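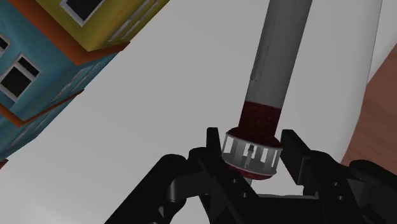

Wrist view, gripper open either side of the rod and its slotted ring. Toy building off to the left.

Brekura teleop demos, bathroom set

README, last touched May 3, 2023. Still rough, fix as you go.

What this is

Simulated tabletop-type demos, except the table is a toilet. One arm, two-finger gripper, a human driving it by remote control the whole time. No scripted motion, no planner. Recorded at the Flirkdale desk with the Traditz handset, then replayed once to check the states line up.

1819 episodes kept. 44 more are in rejects/ - don't train on those, they're there for the failure detection people.

Why so odd

Kitchen scenes were getting memorized. We wanted clutter on a surface nobody had tuned for, with thin things and flat things mixed together. Objects come from the Vasiliauskas asset pack and get dropped in at random, so sizes and pairings make no sense. Fine for us. Don't file a bug about it.
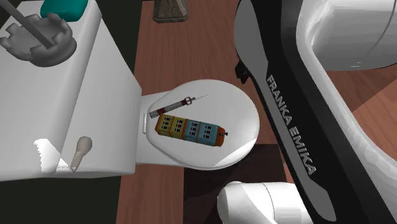
Room view of the same setup: townhouse toy and syringe on the closed lid, dropper and notched holder on the tank, Franka Emika arm at right.

How the demos were driven

Operator sees both views side by side, wrist on the left. Handset moves the gripper in the camera's own axes, not the base axes. Takes a while to get used to. Trigger closes the fingers, release opens them. Thumb button pauses recording - pauses are cut out of the action stream but you will still see a small jump in the timestamps.

Every operator did 5 warmup runs before anything counted. Warmups not included.

Instructions are one short sentence per episode, typed by the operator before starting. Not cleaned up. Expect "rod", "stick" and "pole" for the same thing, and lowercase everywhere.

Layout

episodes/ one folder per demo
 wrist/ and room/ frames
 actions.npy end effector deltas plus gripper
 states.npy joint positions
 task.txt the sentence
rejects/ same layout, plus reason.txt
splits/ train, val, heldout objects

Known problems

- Thin stuff is hard. Needle and rod collision shapes are fatter than they look so contacts happen early.
- Gripper value is commanded, not measured. Bit us already.
- Depth was recorded for the wrist only and its not in this release.
- In 3 of the November batches the room view lags the wrist by one frame. List is in splits/lag.txt, loader shifts them if you pass fix_lag.
- Lighting is always the same preset. Augment it yourself.

Use

Good for: imitation learning, grasp pretraining, checking whether your policy reads the instruction at all.
Not good for: anything with real contact forces. Also not a medical set, the syringe is just a prop and no needle handling should be learned from this.

TODO

object list with per-episode poses
second camera calibraton file
rename rejects/ to something nicer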